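Food Sorting and Packing Assistant (casual)
Zemska, grocery handling studies

Zemska is seeking a casual assistant for table-top sorting and packing work, starting in December. The position reports to Albane Chauvin.

Duties: set out produce and seafood on the work mat, transfer items to bowls and bags as listed on the task sheet, restore the starting layout between runs, and log each run by number. The current series comprises 162 runs.

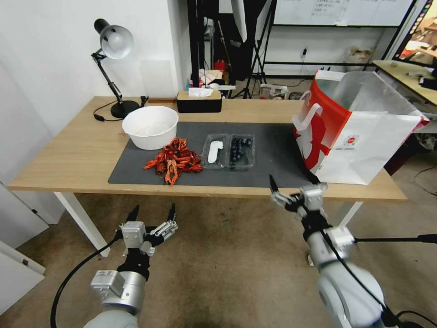
Shifts are up to 7 hours, including a paid meal break. Closed-toe shoes are required. Applicants with a shellfish allergy should state this in their application so that other duties can be discussed. 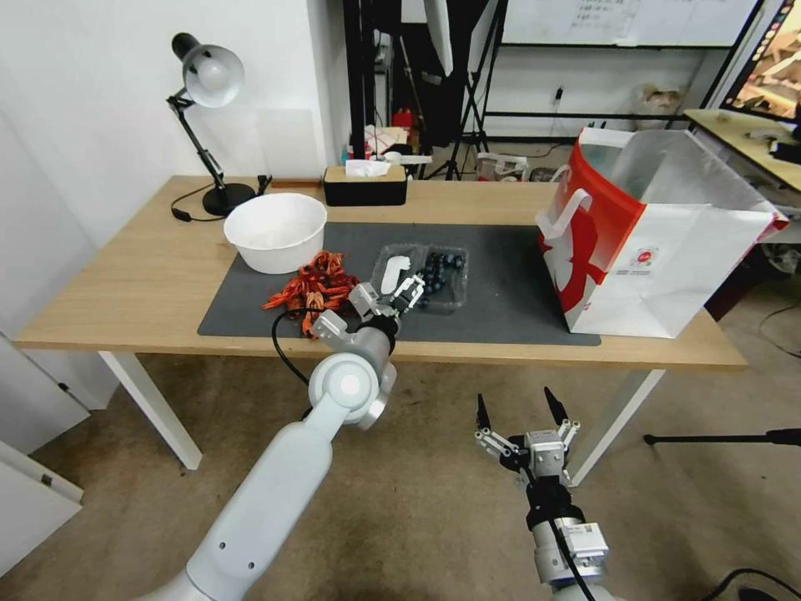 Selection criteria: accurate record keeping; ability to follow a written layout without supervision; a current food handling certificate, or willingness to obtain one. Retail or catering experience will be favourably regarded. 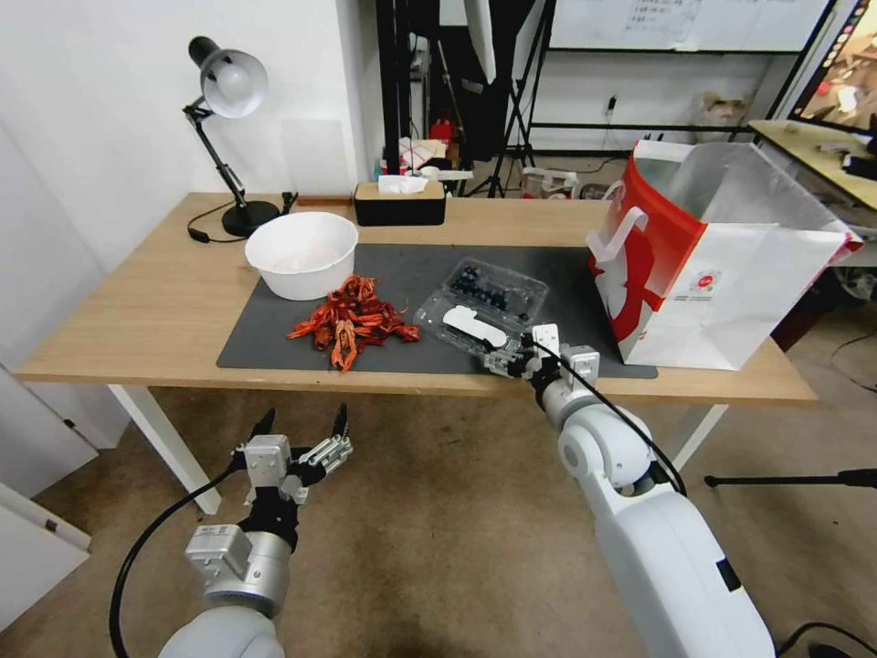 Shortlisted applicants will complete a practical trial with Senad Halilović. The trial uses a standard layout: crayfish heaped in front of the white bowl, blueberries in a clear clamshell, paper carry bag at the right of the table. Applicants sort and pack to a written order, then reset the layout.

Send a resumé and the names of two referees to Albane Chauvin at Zemska.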